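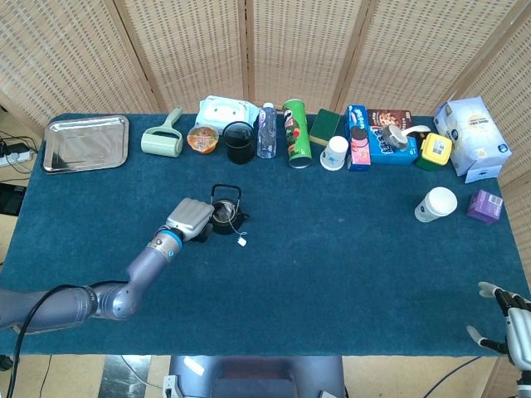
Test Operator, Gripper Comparison (fixed term)

Orkadero is hiring a test operator for the manipulation group at our Brorkby site. The group compares end effectors and arm controllers on everyday objects and reports the results to the teams that build them. The position is full time and runs through the end of August, with an option to extend.

The current work compares a two-finger parallel gripper with the Kiani multi-finger hand. Both are run on the same tabletop tasks under two controllers: our own position controller and the Zondodine force controller. The object set covers 76 items, mainly packaged snacks, paper cups, bottles, kitchenware and cleaning supplies. Thin handles, soft packaging and items lying on their side account for most of the open questions.

Duties

Set up the table according to the layout sheet and reset it between trials.
Run trials by teleoperation and in scripted mode, 70 per shift on average.
Log each trial as success, slip, drop, collision or abort, with a short note for anything other than success.
Check camera calibration at the start of each shift and after any contact with the mount.
Replace finger pads and worn cables, and record the change in the maintenance log.
Flag trials where the log and the video disagree. The last round produced 1242 trials and the review took longer than the testing — we want this caught on the same shift.

Requirements

Two years of hands-on work in a lab, test facility or production line.
Comfortable on the Linux command line; able to read and edit a Python script.
Able to follow a written protocol exactly and to say so when the protocol is wrong.
Able to stand for long periods and lift 9 kg.

Useful but not required

Experience with teleoperation hardware, force-torque sensors or hand-eye calibration.
Basic soldering and cable repair.
Some statistics, enough to read a confidence interval.

Conditions

Shifts are fixed one month ahead. There is no night work. Training on both end effectors takes two weeks and is paid at the full rate. Operators are credited by name in internal reports. Remote work is not possible for this position.

How to apply

Send a résumé and one page describing a test you ran, what you measured and what you would change. No cover letter is needed. Applications go to Lowri Jarman, Hiring, and close on 21/02/2020. Technical questions about the position can be addressed to Seren Yorath, who leads the group. Shortlisted applicants will be invited for a half-day on site, including one hour at the teleoperation station.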